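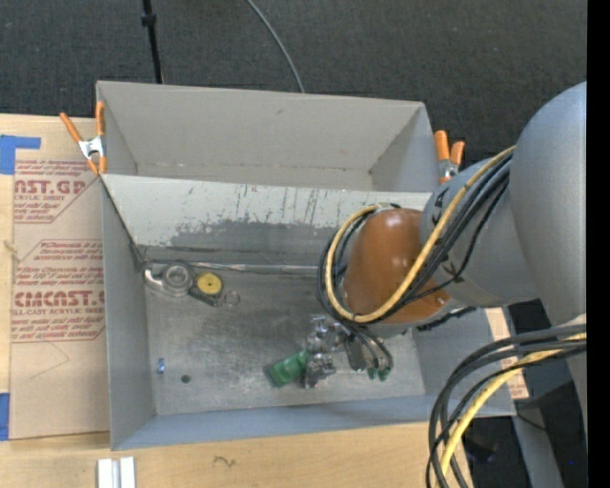 11 February 2019

The new reading view went out this morning, 20 minutes before nine, and I am writing this with tea because coffee is not a good idea for me anymore today.

I should put down what we changed, so that later I don't invent it. Until yesterday Prosness had three different ways to open a post. From the feed it opened in a side panel, from a notification it opened on its own page, and from search it opened in a small window over the results, with a scroll bar inside another scroll bar. Each one had its own code. Now there is one view, and the three places only tell it how wide it should be. Dwight wrote the first version before Christmas and I have lived inside it since then.

The first hour was quiet. Then Marlene Campbell sent me a message from support with only the word "drafts" and a question mark. I have learned that this kind of message is worse than a long one. Some people had a half-written comment open when the page refreshed, and the comment was gone. It was not gone really. It was saved under the old name of the panel, and the new view looked for it under the new name. I found this after 60 minutes, which is too long, because I first blamed the cache, and then I blamed Dwight's timer (I said sorry to him in the afternoon, he had not noticed that he was blamed).

The fix was 6 lines. Widad read it twice and asked what happens if a person has a draft under both names. I had not thought about it. We keep the newer one and put the older one below it with a line between. It is ugly but it loses nothing. It was live before lunch, and Marlene wrote back to everyone who had complained. Two of them answered her with thanks and one answered that he liked the old font. We did not change the font.

In the afternoon we had the call with Normand Penner, who moderates the Drerkmont group. He is polite and he always has a list. His members read long threads, sometimes with 600 comments, and in the new view the thread closes if you press the back button one time too many. Before, you came back to your place. Now you come back to the top of the feed. I told him we know about it, and this was true only since that moment, because Sylvie was typing it into our list while he spoke. I don't feel good about that sentence. Next time I will say "we are writing it down now".

Sylvie wants to keep the position for each thread on the server, so it works also when you change from phone to laptop. I want to keep it in the browser and finish this week. We argued a little, in a friendly way. She is probably right for April and I am probably right for Thursday.

Other things, so I don't forget them:

- The pop-up for voting still uses the old shadow. It looks heavier than everything next to it.
- Barros theme: the gray of the quoted text is too light, I can hardly read it with my glasses on.
- Ask Widad how she tests with the keyboard only. She found in ten minutes that you can't leave the image viewer with the Escape key.
- Stellholm plugin is still waiting for our answer about embedding. Write to them, even if the answer is "later".

I walked home the long way, past the canal. My head was still closing and opening panels. It is strange to work so many weeks on something and then hope that people will not notice it. My sister asked on the phone what is new in it and I said, "It opens the same everywhere." She waited for the rest.

Tomorrow: back button, shadow, and the release note, which I wrote too fast. I used the word "seamless" there and I want to take it out before Normand reads it.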